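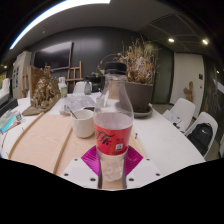

Gripper width signal flattens out on clear bottles, policy lets go too early

Posted by nudge_r in Manipulation > Data and Training

I'm training a pick-and-place policy from hand-held gripper demos, fisheye view only, no depth. The task is to take a soda bottle by its lower part, lift it, carry it along the table and set it down upright. Opaque objects (cups, small boxes) work fine with the same code. With clear bottles the policy closes, lifts, and then partway through the carry it commands the fingers open by a few millimeters. Sometimes that is enough to drop the bottle.

Setup:
– Gripper width is estimated from the image by tracking the two fingers, then smoothed
– Camera pose comes from visual SLAM, run offline
– Actions are relative poses plus absolute width, predicted in chunks
– Almost all of the bottles are close to empty, one brand, red label

I have 3000 demos in total, and 40 of them are with clear bottles. I plotted the width for those 40. During the carry the value should be flat. In 11 of them it climbs slowly and then snaps back when the bottle is released. The person doing the demos says they didn't loosen their grip, and I believe them, because the bottle stays put in the video.

Is this a tracking problem or a data balance problem? I would like to know before I record more. I use the Drutness toolkit for preprocessing, default settings, if that matters.

Aiman Sitompul

Tracking, most likely. I had the same curve shape with water bottles last September.

The default smoother in Drutness is the cause of the slow climb. When the finger detector loses confidence it doesn't mark the sample as missing. It blends toward the dataset mean width. If your dataset mean is wider than a bottle, the curve drifts up until the detector is sure again. That is your snap back.

As for why it loses confidence on clear plastic: the pad edges seen through or next to the bottle wall get bent and pick up highlights. Ceiling strip lights are bad for this.

What I would do, in this order:

Turn the blend off. Set the fill mode to hold, so the last good value is kept. Re-run only the 40 bottle demos and plot again. This takes a few minutes and will tell you if I'm right.

Mask the image before detection. Keep a narrow band on each side where the fingers can physically be and drop the middle. The bottle sits in the middle and you don't need it for width. If your pads are a strong color that appears nowhere else on the hardware, a plain color threshold inside that band beats the learned detector. It did for me.

Reject any demo where more than 7 frames in a row were filled. Don't try to repair those. A long hold is fine during a carry but wrong if it runs over the grasp or the release.

Then retrain without recording anything new. Fix the labels first. If you add demos now, you add more bad widths.

One more thing to check is latency. If width and pose are off by a couple of frames, the policy learns to open slightly before it has stopped moving. Tap the gripper on the table at the start of a recording and compare the spike in the IMU with the jump in the image.

kellstead_lab

Agree with the fill mode part. I'd be careful with the color threshold though. We tried it at Kellstead and it broke as soon as the auto white balance shifted, for example when turning from a window toward a dark wall. Lock exposure and white balance first, or do the threshold on hue with a wide tolerance.

Also, 40 out of 3000 is very few. Even with clean labels I'd oversample them in the batch. And vary the fill level. A nearly empty bottle weighs so little that any width will hold it, so the policy can look fine on those and then fail on a full one. Same for labels – if every bottle has a red one, the policy may be keying on the label and not the shape.

yilma_user2

Just use a depth camera. We switched on the Yilma project and never looked back.

nudge_r

Update from me. Changed the fill mode to hold and re-ran the 40. Nine of the 11 bad curves are flat now. The other two have long gaps right at the grasp, so I dropped them. Retraining overnight with the bottles oversampled. A depth camera won't help me much, the ones I've tried return holes on clear plastic. I'll do the latency check at the Nudthorpe site, where the second gripper is.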